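Recording drink pours for the Jorum set

Quick notes, will tidy later. Ask Svenja if anything's unclear.

Before you start

Log in, pick the pour task, check both hands track. Left hand lags? Recalibrate. Don't record through it.

Recording

Cup in the right hand, held under the spout. Grip firm but slow to close, ribbed plastic cups buckle easy. Left hand open, fingers straight, near the drip tray untill it's needed for the lever.

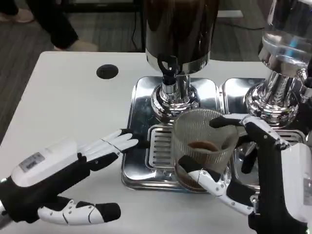

After each take

Mark it good or bad right away. Spills = bad, but keep them, tag "spill". Dropped cup same thing.

Then move the cup start position a bit. Same spot every time and the policy just memorises the spot.

Stop after 7 takes, swap operators. Tired hands make jerky data.

Uploading

Goes to the Steinbach folder, not the old Daker one. We're at 2786 takes, In-ho wants the next batch trainig by December. Name files with your intials and the take number.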